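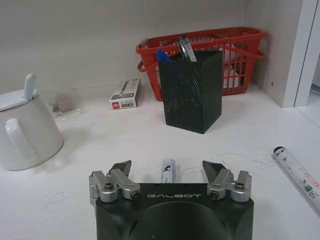

PEACE AND SECURITY

26th September

The head of the Totside Peace Monitoring Office, Duangjai Nakpan, has welcomed the decision by local leaders in Silstead and Panyasiri to extend their ceasefire agreement for a further two years.

The extension was signed yesterday at the district hall in Silstead. It keeps in place the joint patrols along the river road and the weekly meetings between the two councils, which began in February.

"People on both sides of the river have gone back to planting, trading and sending their children to school," Ms. Nakpan said. "I urge the councils to use this period to settle the land claims that are still open."

Her office has registered 776 families who returned to their homes since the patrols started. Most are living in the villages north of Panyasiri, where the clinic and the main well have reopened.
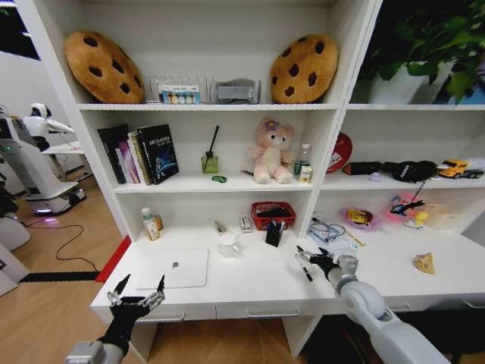

Next steps

Under the agreement, the councils will name a joint land panel before the end of the year. The panel will hear claims in both towns and publish its decisions in writing. Checkpoints on the bridge will stay open to farm traffic during daylight hours.

The Monitoring Office will keep its two field teams in the area and will report to the regional assembly in February. Residents who wish to register a claim may do so at the district hall in Silstead or at the Pristico market office.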